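Home News Workshop Events Contact

Shared bench in Jardine gets a second robot arm

June 29, 2025

A two-arm robot bench is taking shape at the Kandine shared workshop in Jardine, where members have been working on it in the evenings since May. The first arm was set up before the workshop moved to its current rooms. The second was bolted on this spring, and the job now is getting the pair to work over the same table without running into each other.

Chiyo Nomura leads the build. She repaired sewing machines for 14 years before she joined the workshop, and she says the two jobs have more in common than people expect. Most of her time goes into small mechanical fixes and test runs.

The group calls the bench Bura. Its budget is $930, paid from member dues and a repair day held in Zusthorpe. That money covers cables, printer filament, spare screws and replacement motors. The arms themselves were bought secondhand and are not counted in it.

Members print the gripper parts themselves. Flat fingers came with the arms and work well enough on boxes, but round things tend to slip. The group has been trying curved and ribbed shapes instead, and orange filament is what the workshop had most of.
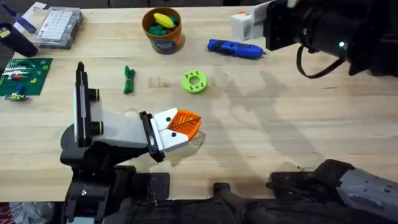

Does someone have to know how to program to work on the bench? Most members who help with it do not, and there is plenty to do in printing, wiring and testing for people who have never written a line of code.

Each new part gets the same treatment. It is printed, cleaned up by hand and fitted, then run through 80 slow cycles before anyone turns the speed up. If it cracks or works loose, the file is changed and the part is printed again. Nomura keeps the failed ones in a drawer – members are welcome to look through them before starting a design of their own. 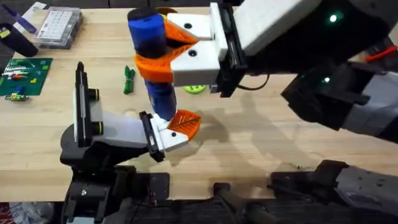
Passing an object from one arm to the other is the main goal for the summer. Both arms have to agree on where the object is, and the first has to let go at the right moment. Nomura wants the fingers on the two sides to do different jobs. The curved orange pair on one arm wraps around the blue container and keeps it upright, while the ribbed tip on the other comes in just under the bottom. She has asked members to bring in bottles and canisters of other widths, with caps on and nothing inside.

The workshop plans to run 200 handovers in a row before it calls the setup ready for general use. Until then, the bench can be used only when Nomura or another trained member is in the room. The emergency stop must be tested at the start of every session.

Files for the printed fingers will be shared with members once the current version is settled. A short training evening is planned for later in the summer – the date will be posted on the workshop door and in the member newsletter. Anyone who wants to help with printing before then can leave a name on the sheet by the filament shelf.

14 shares
3 comments

Related
Zusthorpe repair day takes in lamps, radios and one accordion
Kandine workshop extends evening hours
How to book time on the laser cutter
Jardine library looks for 3D printer helpers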